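Home | Stories | Ask Us | Workshop | Grown-Ups
Search this site Go Enter a word
Print this page | E-mail this page

How Do You Choose a Hand for a Robot?

By Ida Diekmann
Posted 12/24/21

Go and get a mug from the kitchen. An ordinary one will do, but ask first if it belongs to somebody who is fond of it. Now put it on the table in front of you and pick it up as slowly as you possibly can.

Which part did you touch first? Maybe you put your fingers through the handle, or maybe you wrapped your whole hand around the side. Some people pick up an empty mug by pinching the rim between a finger and thumb (my grandmother carries three at once that way, and it makes me very nervous!). You can change your mind halfway through, too, and your fingers will simply rearrange themselves while you are thinking about something else.

A robot has a harder time of it. Many robots have only two fingers, and those two fingers can do just one thing, which is to move together and move apart. We call a hand like that a gripper. It has no palm and no thumb, and it certainly has no little finger to tuck underneath when the mug begins to slide. So the people who build robots spend a great deal of time asking what the two fingers should be made of, how long they should be, and what shape they should have at the tips.

At our workshop we have been trying out two pairs of fingers. The first pair is called Heso. Heso fingers are short and stiff, and they hardly bend at all, even when you squeeze them quite hard. The second pair is called Vaveo, and those are longer and a bit springy, like the end of a ruler when you hold it over the side of a desk. Everyone who visits has a favorite, and everyone is very sure about it before they have seen either one pick up anything.

To find out which is better, we have to be fair. Suppose you wanted to know which of two friends was the faster runner. You wouldn't let one of them run downhill in sneakers and make the other run uphill in rain boots! It is the same with grippers. Both pairs get the same robot arm, the same table, and the same mugs, and both get the same number of tries. My colleague Edeltraud Nolte made up the rules, and she is strict about them. A try counts only if the mug is lifted, moved, and let go without falling. If it wobbles but stays where it was put, that counts. If a person has to reach in and help, it doesn't, even if it was only a very small push.

We gave each pair 256 tries. That sounds like a lot, and it is, especially when you are the one putting the mugs back afterward. But if you only try something once or twice, you might just be lucky. You probably know this from tossing a ball into a basket. Getting the first one in feels wonderful, but it doesn't tell you much about the next ten.

Then there is the question of where the robot's eyes should go. A robot sees with cameras, and a camera can be put nearly anywhere. We like to use two. One rides on the wrist, close to the fingers, and goes wherever they go. The other sits up high, where your own eyes would be, and gets a wider view of the table. Try holding a cardboard tube against one eye and reaching for your mug. Then take the tube away and try it again. You may find that the tube is good for looking at one small thing and not much use for knowing what is beside it.

Mugs are a fine test for both kinds of eyes, especially when some of them are hanging upside down and one is standing up.
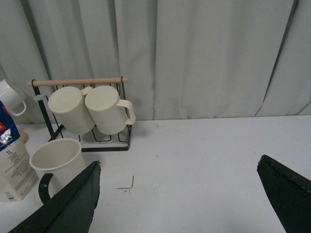
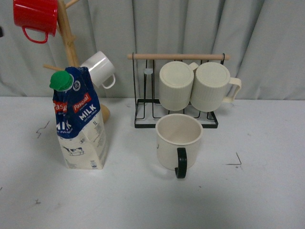 Why doesn't the robot just use a hand with five fingers, like mine?

People do build robot hands with five fingers, and some of them are lovely to watch. The trouble is that every joint needs something to move it, and something to tell the robot how far it has moved. That makes the hand heavier and harder to fix, and it gives the robot many more decisions to make each time it reaches for something. With two fingers there are far fewer things to decide, so it is a good place to start.

Now, I promised to tell you about our two pairs. Heso was the steadier one when the robot took hold of a handle. A handle is thin, and stiff fingers can close on it and stay closed. Out of its 256 tries, Heso dropped the mug 13 times. Vaveo dropped it 63 times, and most of those drops came when the springy fingers twisted a little under the weight and the mug swung around.

You might think that settles it, and so did I! But Edeltraud went back through her notebook and looked only at the tries where the robot had to take hold of the side of a mug. There the springy fingers did better, because they could bend a little to follow the curve. Heso's flat tips touched the round side in just a narrow place, and sometimes the mug slipped away like a wet bar of soap. So the best fingers for a handle were the wrong fingers for a side, and we are still arguing about which ones to leave on.

There is one more part, which you can't see from the outside, and that is the controller. The controller is the little computer that tells the motors when to start, how fast to go, and when to stop. Ours is called Teuber. It has to notice when the fingers have met something and stop closing before they squeeze too hard. With a sponge you could squeeze as much as you liked. A mug is less forgiving.

In March we want to try a different controller, called Urkico, with both pairs of fingers. That means doing all the tries over again from the beginning, since it wouldn't be fair to compare new tries with old ones. By the time we are finished, with the practice tries added in, we expect to have done roughly 3,375. I have already asked for a more comfortable chair.

Something to try at home

You will need two wooden spoons, a plastic cup, and somebody to keep score. Hold one spoon in each hand and use them like a gripper to lift the cup, move it across the table, and set it down again. Do this ten times and write down how many times it worked. Next, wrap a rubber band a few times around the end of each spoon and do ten more. Use the same cup, and start from the same spot.

When you have both scores, try lifting the cup while it is upside down, and then while it is lying on its side. Please use plastic for this, and keep the good mugs in the cupboard.

Print this page | E-mail this page
Back | Next | Stories | Ask Us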